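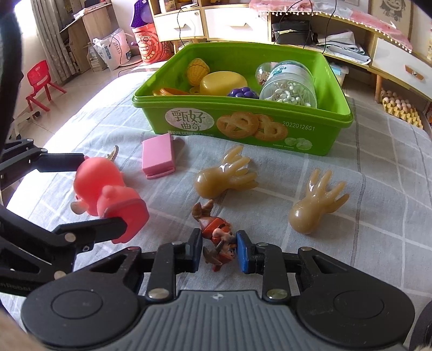

Ikerine is pleased to announce that the comparison test of its Clama hand-held grippers has finished its first part. The test was made in an ordinary home with ordinary things, because our customers asked many times how the fingers behave outside a laboratory. Soft and slippery toys were chosen on purpose. A glossy pink pig is held in the jaws in a very different way from a small figurine with a brown hat, which the two blue pads must pinch from the sides. Translucent octopus toys, which are squishy, were also put on the cover for the operators to try.

The test compares 3 types of fingertip pad, which are named Clama Soft, Clama Medium and Clama Firm. Each operator received the same list of tasks and 4 working days to complete it. In total the programme foresees 1,000 grasps for each pad, and every grasp is recorded by the camera on the gripper. The recordings are checked by our partner Londoño, who also supplies the controller.
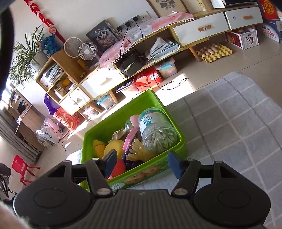 The second part begins in January. It will concentrate on picking from full containers, where the fingers have little space to open and objects lie one over another. Ikerine considers this the more difficult task – and also the one which is most near to daily use. For this part the opening angle of the fingers will be compared in two settings, and a smaller camera from Billis will be tried next to the present one.

A report of 159 pages on the first part can be requested from Ikerine without cost. Companies that wish to send their own pads for the second part are kindly invited to write to our press office before the last Friday of the month.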